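Jerthorpe pool to stay open through winter after all 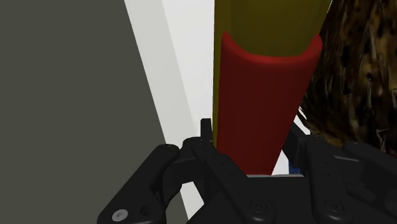
Well, I've been swimming at the Jerthorpe pool since I was small enough to be scared of the deep end, so you can imagine how I felt when the shire started making noises last summer about shutting it from May to September. I'm very happy to report that it's off the table, at least for this year. The pool will stay open all winter, with shorter hours and a new heater, and the early lap swimmers (me included, when I can drag myself out of bed) get to keep their 6 am start.

The vote went through at the shire meeting in Stemell last month. I drove over for it and had to stand up the back by the tea urn, it was that full. There was a lot of talk about the car park first, then a long bit about bin collection out on the Vatimier road, and by the time they got to the pool I'd eaten four biscuits and my feet hurt. The vote itself took hardly any time.

What seems to have swung it was the petition. It came in with 3267 signatures, and for a town our size that's huge! The organisers were aiming for 3000 and got there with a week to go, mostly thanks to the clipboard outside the bakery. I signed it there myself with a sausage roll in the other hand. Quite a few came from Stemell and Vatimier too, where the closest other pool is a fair drive and doesn't have a learners' end.

The old heater has been the sore point for years. Anyone who did squad training there as a kid will remember the mornings when it gave up and the coach made us get in anyway. The shire's own papers say it broke down 18 times last year, and I'd believe it, I feel like I turned up for most of them. The new one is being supplied by Nieto, who did the heating at the Vatimier school hall, and it goes in over a fortnight in April. The pool will be closed while that happens, so if you've got a kids' party booked you'll want to ring the front desk and check your date.

Now the less cheerful part, the prices. A single adult swim goes up by a dollar and the family pass goes up too, though they've left the pensioner rate alone and kids under five still get in free. The ten-visit card is sticking around, and any old ones floating about in your glovebox will still work until they run out. I found one in mine with three swims left on it, so that's my April sorted. Or May, I suppose, with the closure.

Winter hours will be 6 am to 10 am, then 3 pm to 7 pm, with the middle of the day shut apart from school bookings. That's a pain for the aqua aerobics crowd, who like their 11 o'clock class and said so pretty loudly at the meeting. They've been offered 9 am in its place. I spoke to a few of them in the change rooms afterwards and opinions were mixed, let's say, but most reckoned they'd give it a go if the water's warm.

The kiosk is a bit up in the air. It lost its lease holder in spring and the shire is looking for someone to take it on, even just for weekends. I'd love to see it open again (hot chips after a swim, come on), and the fryer and fridge are both still in there. Expressions of interest go to the shire office in Stemell.

Oh, and the winter membership is being capped at 891 people, a number that comes from the rules on how much the filters can handle. We had fewer than that last year so I wouldn't panic, but sign-ups open in April, either at the front desk or online if the website's behaving. I'll be doing mine at the desk. The change room showers are meant to be getting new taps as well, though I couldn't get a date for that out of anyone.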